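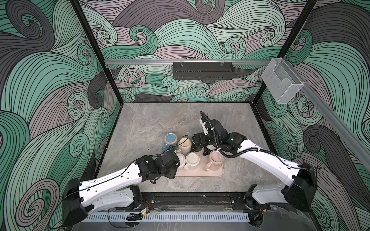 From: Maureen Tapley
To: canteen-ops list
Date: 3/23/21
Subject: Re: Arms on the tray line at Mellor

Replying on the list as two other sites have asked me the same thing off it.

> We are due to get the two-arm cells from Burkero in July, for clearing
> mugs and bowls off returned trays. Management say no jobs will go. My
> people on the wash-up want to know what they will be doing all day.
> Can anyone who already has them say what changed? Also, do they cope
> with mixed trays, or do we have to sort first?
> Pikedora site, kitchen office

We have had ours at Mellor for 14 months. No jobs went, but the jobs are different and you should tell people that before July.

Before, we had 5 on wash-up at lunch, all doing the same thing. Now two of them mind the cells, two load the machines and one goes where needed. The minding is lighter on the back and wrists. It is also duller, and you can't chat much, as you have to watch for a stop and clear it. We swap round every hour. When we left the same person on it for a full shift we had complaints, and fair ones.

Mixed trays: yes, within reason. Mugs and small bowls together are fine on ours. Jars with lids on are slower. What gives us most trouble is a full tray with everything pushed up close, particularly a cup at the back behind taller things. If a tray comes through like that we spread it out by hand first. We don't sort by type.

On numbers, we put 2,206 pieces through in our busiest week. The plan from Maten, who did the fitting, said 960 a day, and we have never got near that. Ask where your figure comes from before anyone builds a rota on it.

Three other points. Get the minding role written into job descriptions. Ours wasn't, and the pay grade took until the following spring to settle. Train everyone on restarting a cell, including the part-timers, or the same two people never get a proper break. And agree who wipes the floor of the cell and when. The supplier thought it was us and we thought it was them.

Breakages are down a little. Noise is about the same.

I can send our rota and the restart sheet to anyone who wants them. Write to me direct, the list strips attachments.

Maureen Tapley
Wash-up supervisor, Mellor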